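Kitchen work at Justedden: an interview from the Fleltudia open day

Fleltudia opened its workshop at Justedden to visitors one afternoon in September, and 236 people put their names in the book. I went for the kitchen table, where a robot arm works among a ketchup bottle, some crockery and a toaster oven. The engineer who runs it agreed to talk between demonstrations, provided I left names out.

"Everything on it is light and cheap," the engineer said. "If the arm drops something we pick it up and carry on."

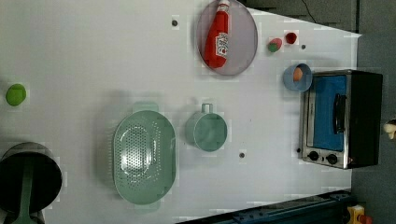
Kong thought the job should have started with real food and a real sink, and said a tidy table would tell visitors very little about a kitchen at home.

The engineer had heard that before and didn't mind it. "It's a fair point. But we want the same objects back every time, so we can tell whether a change we made was any use. Real tomatoes go off."

The arm is shown in short sessions, 11 of them over the afternoon, with a break of 30 minutes in the middle. I asked what people wanted to know.

"Price, mostly. Then whether it can wash up - it can't. Children ask if it has a name."
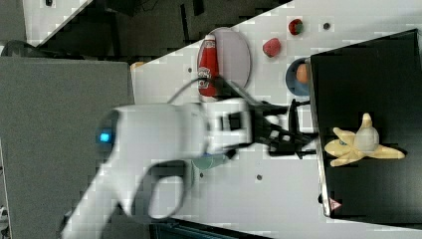 Bottles came up next. A bottle lying down is harder than one standing up, the engineer told me, as it may roll when a finger touches it. The team at Ivness, Fleltudia's other site, set a target of 500 practice attempts before anyone changes the grip settings. "That's dull work, and most of the job is like that."

I asked when an arm like this might be sold for homes. "I don't give dates. I'd like it to put a plate away safely first."
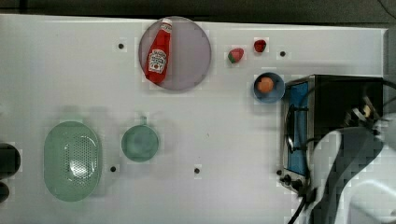 The kitchen table at the Justedden open day, with the arm by the toaster oven.

The workshop will open again next spring. Entry is free, and the car park is behind the building.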